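How to get the musty smell out of towels (and what to ignore)

Search for this problem and you will be told to use vinegar, bicarbonate of soda, lemon juice, a dishwasher tablet, mouthwash, and in one case a glass of flat cola. Most of these pages have plainly been copied from one another, down to the same spelling mistakes. I spent a damp July trying the popular ones on a set of bath towels that smelled fine in the cupboard and like a pond the moment they touched wet skin. What follows is what I would do again.

First, the cause

Towels smell because body grease, dead skin and old detergent stay in the loops, and bacteria live on them. A cool, short wash with softener adds another layer on top. Perfume hides the result until the towel gets damp again. Any product that promises "freshness" and says nothing about cleaning deserves a raised eyebrow.

Before you start

Read the care label. White and pale cotton will usually take 60 degrees. Bamboo blends and anything with a decorative trim may not, and I wouldn't trust a stranger's web page over the label, this one included.

You need a powder detergent that contains bleach (most liquids and capsules don't), and a good drying day or a tumble dryer. No softener. No scent beads.

Step 1. Deal with the machine

There is little use in washing a towel in a machine that smells worse than it does. Pull out the drawer and scrub off the slime. Wipe inside the folds of the rubber seal with an old cloth, right down to the bottom where fluff and hair collect. Then run the hottest cotton cycle with nothing in it but a normal dose of powder. You can buy special machine cleaners. I tried Zinmont, which costs a good deal more than a scoop of powder, and could not tell the difference. 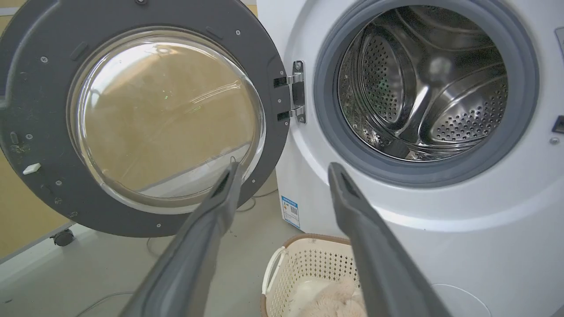 Front loader with the door open and the drum empty.

Leave the door open between washes if you haven't got small children or a cat. It costs nothing and does more than the cleaner.

Step 2. Wash hot, with less in the drum

Put in half of what you would normally cram in. Towels take up a lot of water and need room to drop and rub against each other. Use the full dose of powder for heavy soiling, pick the long 60 degree cotton cycle and leave the eco button alone. On many machines the eco setting runs cooler than the number on the dial suggests, which is fine for shirts and poor for this job.

If you live in a hard water area, use the hard water dose. I ignored that line on the box for years because I assumed it was there to sell more powder. I still think it helps them sell more powder, but my towels came out better.

Step 3. Rinse again

Run a second rinse. If you see suds during it, you have been using too much detergent for a long time, and it may take two or three washes to clear.

Step 4. Dry them fast

This is where most of the advice goes wrong by leaving it out. A clean towel left in a heap for an afternoon will smell again. Take them out as soon as the cycle ends, snap each one hard to lift the loops and hang them singly, with a gap between. Indoors, open a window or run a dehumidifier. A tumble dryer is quicker, and softer too.

What about vinegar?

Half a cup in the rinse will shift some limescale and soap residue. It doesn't kill off much at that strength, and repeated use may not be kind to rubber seals. Mixed with bicarbonate of soda it fizzes nicely and then you have slightly salty water. Never use vinegar alongside chlorine bleach, as the two give off a dangerous gas.

And the soaking craze?

"Laundry stripping" means leaving towels in a bath of hot water and powders until the water turns brown. It looks dramatic. Some of that brown is dirt, but some of it is dye, and a dark towel will colour the water however clean it is. I got the same result from two hot washes with far less mopping.
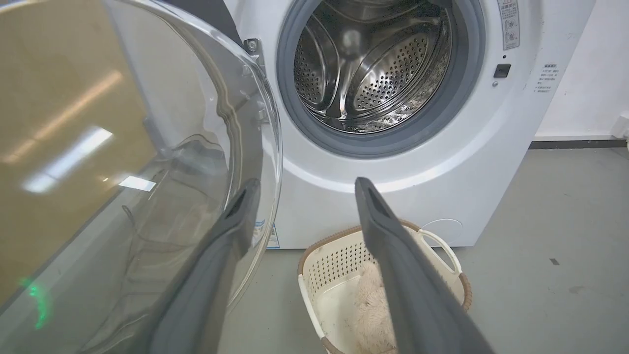

How often should bath towels be washed?
Every three or four uses is enough if they dry fully in between. In a bathroom with no window, I'd make it every two.

When to give up

If three hot washes with powder haven't worked, the towel is probably past saving. Mine were a Miranda set, very thick, and the thickest one never did come right because it took more than a day to dry. It is now for the dog. Thinner towels are less flattering in the shop but easier to live with, whatever the label says about hotel quality.

Last checked 17th August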